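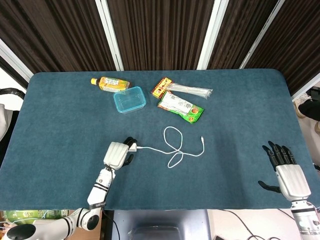 Mar 24, 2023

Glue day. Batch 18 of the hide glue went on the Karras test strips this morning and let go by lunch, same as batch 17 and its ancestors. Ngozi Jibrin blames the gram strength. I blame the hot plate, which has two settings, Off and Soup.

Clamped six more pairs, maple to maple, and left them alone, a skill I am still acquiring. Ngozi wants overnight. The Furnby handbook says 8 hours, but it also recommends whale oil, so grain of salt.

Suleiman Babalola came by to ask what we mean by "tendulness" on the log sheet. It was Ngozi's typo for "tenderness" in January and now has its own column. Readings so far: low, low, medium, ask Ngozi.

To do:
- thermometer that agrees with the other thermometer
- order more from Rostent, invoice 1682 still unpaid
- scrape the bench, again
- label the jars before somebody's soup goes in one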